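Plindeleo tabletop photo tent: set-up guide
Section 4: Backdrop, clamps and first shots

Ott Paulauskas again! By now your frame should be standing up by itself, so let's get some colour into this thing. Set aside 40 minutes (I take longer, I stop for tea).

1. Hang the Poltex cloth over the back rail, matte side facing you. Iron it first on low.
2. Slide the tabletop in until it meets the rear stops.
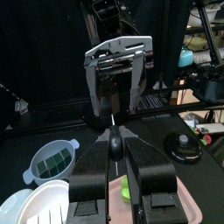

Small parts are what I shoot most, and they're fiddly little beggars. Glossy black is the hardest, like the rounded piece with the thin white rod behind it, and I'd leave anything like that until you've practised on something dull.

3. Fit a clamp at each corner and do them up finger-tight, then go around again with the Bustel key.

CAUTION: Don't lean on the table while you're tightening. I've pinched a thumb this way, twice.
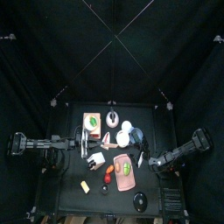
Fig. 4.2 Black tabletop with clamps at the corners, black fabric walls

4. Plug in the Vanags lamp and let it warm up for 14 minutes before you judge any colours.
5. Turn the lamp collar 180 degrees so the vents face away from the cloth.

Note: shiny metal grabs colour from whatever's beside it, so shuffle things apart a bit at a time and take another test shot after each move.
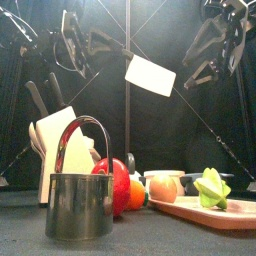 Fig. 4.3 Steel pot with red reflections, apple and orange close by

6. Happy with it? Mark the lamp's spot with tape and go on to Section 5.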